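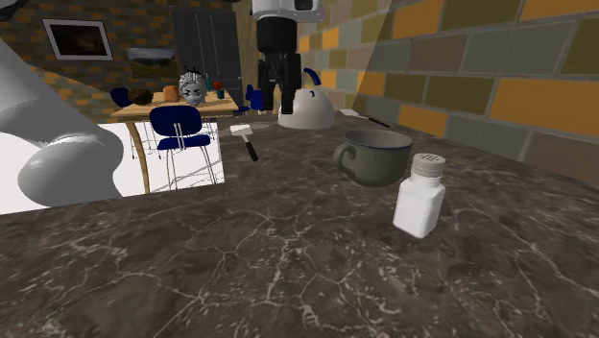
Kitchen counter layout in the simulator, seen from the external camera.

I spent most of October deciding whether the pick policy should get one camera or two. Inès Collet had already ported the kitchen to Mevirus, so the comparison cost me render time and little else. Arm and gripper models stayed the same throughout. I ran 200 episodes per configuration, with object poses randomized at reset.

The external view is good for choosing a target. Kettle, mug and shaker separate well enough from the brown marble, even with the shaker overlapping the front of the mug. It is poor for the last stretch of the approach. The jaws are small in that view, and depth error along the camera axis goes straight into the grasp pose. With this camera alone the policy closed early in 14 episodes, mostly on flat objects such as the spatula.

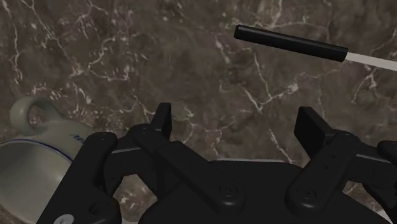 Wrist view, fingers open, mug at lower left.

The wrist camera has the opposite problem. Both fingertips stay in view, so lateral alignment is easy to read, but the hand covers a large share of the pixels. The left finger link hides part of the mug and its blue lettering. The veins in the marble also gave my edge-based segmenter trouble. I switched to the simulator's depth buffer for masking and left the texture alone, as I want the policy to cope with it.

Settings, for anyone repeating this:

Controller: Enent joint impedance, default gains
Wrist camera latency: 6 ms, simulated
Training set: 1,380 demonstrations, both views recorded

Using both views removed most of the early closures. The remaining failures are on the mug handle, and I suspect the approach angle. Hugo Delaunay thinks it is the contact model. Next I will rerun the handle cases with a finer contact step and the same seeds.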